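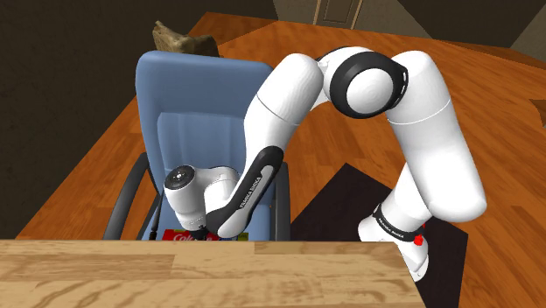 Lotudeo公開実演(ロテュデオこうかいじつえん)は、ロボット操作の研究開発を行うLotudeoが、Imthorpeの同所施設で開催する一般公開行事である。シミュレーション環境Moonの中で動作するマニピュレータの実演を主体とし、施設見学、遠隔操作の体験、技術講演を併催する。開催は年1回で、地元では「ロボットの日」と通称されることもあるが、主催者の文書にこの呼称は用いられていない。

概要

公開実演は、Lotudeoが進める物体把持およびピックアンドプレースの研究を、開発途中の状態で公開することを目的とする。展示用に作成した映像の再生は原則として行わず、当日その場で計算を実行し、結果を会場の画面に表示する。試行が失敗した場合もそのまま表示し、初期条件を記録したうえで次の試行に移る。

対象は一般来場者、近隣の教育機関、および関連企業の技術者である。入場は事前登録制で、見学区域への立ち入りには受付で交付される名札を必要とする。Skascombeからは会期中に限り連絡バスが運行される。

沿革

Lotudeoは当初、Skascombeの賃貸建屋に置かれていた。この時期の公開は共同研究先を対象とした内部見学会に限られ、一般の入場は認められていなかった。Imthorpeへの移転後、講堂と計算機室を隣接して配置した現在の建屋が完成し、両室を結ぶ表示設備が整備されたことにより、一般公開の形式が採用された。

初回の一般公開は3月に行われたが、暖房設備の能力不足から講堂の室温が上がらず、翌回以降は5月に変更された。その後の回では、Moonの描画系を更新した版が初めて公開に用いられた。更新前の版では物体表面の光沢が一律に扱われており、木目のある卓面や樹脂外装の見え方が単調になる問題があった。更新後は素材ごとに反射特性を設定できるようになった。

直近の開催は5月9日(火)で、来場登録者は1,299人であった。これは移転後の最多である。講堂の定員を超えたため、午後の実演は同一内容で2回に分けて行われた。

会場

会場は講堂、計算機室、操作室、および中庭に面した展示廊下からなる。講堂の座席数は135で、正面に投影面、右手に試行状態を示す補助画面を備える。投影面にはMoonの描画結果を、補助画面には関節角、手先位置、接触判定、経過時間を表示する。両者の表示時刻は共通の時計で同期されるが、描画に遅延が生じた場合は補助画面の数値が先行する。

計算機室はガラス越しの見学のみ可能である。操作室では入力装置を用いた遠隔操作の体験が行われ、1組あたりの持ち時間が定められている。展示廊下には、過去の試行から抜粋した軌跡図、把持姿勢の一覧、物体モデルの作成工程を示すパネルが置かれる。

実演内容

室内配置環境

中心となる演目は、家具や日用品を配した室内における手先の位置決めである。アームのモデルは白い外装に黒い帯状部を持ち、帯には「FRANKA EMIKA」の文字が入る。演目の一つでは、水色の布張りの事務用椅子の周辺が作業領域となる。アームは椅子の右側から立ち上がり、高い位置で折れ曲がって、背もたれの上を越えるように手先を座面側へ下ろす。手先の近くには赤いCoca-Colaのパッケージがある。

この配置は、障害物を越えて対象に接近する姿勢の例として解説に用いられる。肘の関節が腕全体の最も高い位置にあり、手先は下を向く。背もたれと肘掛けがいずれも接近経路を制約するため、経路計画では手先だけでなく、前腕にあたるリンクと椅子との距離も評価の対象となる。

視点と遮蔽

表示に用いる視点も演目ごとに設定される。上記の配置では明るい色の木の卓が手前に入り、その縁がパッケージの大部分を隠すため、見えるのは赤い部分と白い筆記体の文字の一部などに限られる。椅子の座面の下側も同じ縁に遮られる。解説では、このような遮蔽のもとで対象の位置をどの程度推定できるかが扱われ、別視点の画像を加えた場合との比較が示される。

背景には橙がかった茶色の広い木の卓面、扉、壁が配される。椅子の背もたれの向こうには、麻布に似た粗い質感の茶色のクッションがある。表面の粗い物体と光沢のある卓面とが同じ視野に入ることから、素材設定の説明にもこの配置が使われる。

乱数による条件変更

実演の後半では、物体の位置、向き、照明、視点を乱数により変更し、同一の制御方策を繰り返し適用する。公開用に用意された初期条件は3,000通りで、来場者が番号を指定すると、対応する条件が読み込まれる。番号と条件の対応は会期中固定されており、同じ番号を指定すれば同じ配置が再現される。ただし、接触計算の並列化方式により、物体が接触した後の挙動には試行ごとにわずかな差が生じることがある。

1試行の制限時間は40秒である。制限時間内に手先が目標領域に入り、かつ家具との許容外の接触が検出されなかった場合を成功と判定する。把持を伴う課題では、さらに物体の持ち上げと保持が条件に加わる。判定は自動で行われ、操作者による修正は認められない。

使用ソフトウェア

MoonはLotudeoが内製するシミュレーション環境で、剛体力学、接触計算、画像生成の各部から構成される。公開実演では、研究用の版から未公開課題を除いた縮小版が使用される。室内の部品は家具、容器、食品包装、布製品などに分類され、それぞれに外観形状と衝突形状が別個に与えられている。

衝突形状は計算量を抑えるため凸形状の組み合わせに簡略化される。このため、椅子の肘掛けのように湾曲した部品では、外観上は隙間があっても接触と判定される場合がある。実演中にこの現象が生じたときは、補助画面に衝突形状を重ねて表示し、判定の根拠を確認できるようにしている。布や紐状の物体については変形計算を省略し、固定された形状として扱う設定が標準である。

操作室の体験では、入力装置から得た並進と回転の指令を手先の目標姿勢に変換し、逆運動学により各関節の指令値を求める。関節可動域の限界に近づくと指令は減衰され、画面の縁に警告色が表示される。初めての操作者では、手首の向きを変える操作と位置を変える操作の混同が多いとされる。

記録とデータ

各試行について、初期条件の番号、関節軌跡、接触の履歴、判定結果が保存される。遠隔操作体験の記録は、来場者が登録時に同意した場合に限り研究に利用される。同意のない記録は会期終了後に削除される。記録形式は研究用の版と共通で、保存された軌跡は縮小版でも再生できる。

成功率は会場内の集計画面に表示されるが、来場者が条件番号を任意に選ぶため、通常の評価試験の値とは直接比較できない。特に失敗例として紹介された番号は繰り返し指定される傾向があり、集計値を低下させる要因となっている。Lotudeoは年次報告において、公開実演の値を評価試験の値とは別の表に掲載している。

評価と課題

来場者調査では、計算をその場で実行する形式と、失敗した試行を含めて表示する方針が肯定的に評価されている。一方、講堂後方の座席からは補助画面の数値が判読しにくいこと、試行の間の読み込み待ちが長いことが継続して指摘されている。前者については文字の拡大が実施されたが、表示項目の削減には至っていない。後者については、次の条件を先に読み込む機能が試験されている。

技術講演の内容は初学者には難度が高いとの意見もあり、直近の開催から講演の前に用語の説明が設けられた。説明では、手先、リンク、関節角、衝突形状など、補助画面に現れる語が扱われる。

関連項目

ピックアンドプレース
逆運動学
経路計画
遠隔操作
剛体シミュレーション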